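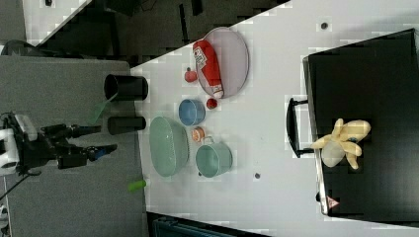

Ticket: Plendel arm dropping episodes during kitchen table collection
Status: open, waiting on Comadia
Project: Imow

1. What's going on

Hi all, me again! We're trying to get 200 demos of the "put the fruit in a dish" task on the Plendel arm, and the recorder keeps throwing out perfectly good ones. I'll drive a lovely clean pick, hit save, and the log says "episode rejected, gripper stream short". It started in November after the Tessier recorder update, and at first I blamed my own driving (fair call, I'm no surgeon).

Table layout is the usual clutter set: lavender plate with the red squeeze bottle across it, blue bowl, long green dish, the little teal pot with the wire handle, small fruit dotted between them. Banana plushie is up on the black box. I haven't changed the colour settings or anything on the camera side.

2. Stuff I've tried

Restarted the recorder. No change.

Swapped the gripper cable for the spare. No change, and now I've got grey carpet fluff all over my knees.

Shortened the episodes. This one's interesting! Anything under 4000 steps saves fine. Go past that and it's a coin toss, with the arm joints all there but the gripper channel up to 300 samples short.

Turned off the live preview. Got 3 long episodes in a row to save and thought I'd cracked it, then the next one failed. Bugger.

3. Update, Saturday arvo, December 2024

Rolled the recorder back to the old Tessier build on the second machine and ran the same task. Long episodes are saving there, so I'm fairly sure it's the new buffer and my cable swapping was a waste of a morning. I've kept the rejected files in the Imow folder under "short_gripper" in case Comadia want to have a squiz. Please don't tidy them up!

4. What I need

Can someone at Comadia tell me if the buffer size can be set from the config file, or is it baked in? I'll stick to short episodes till I hear back, and the bottle task can wait, because it always runs long.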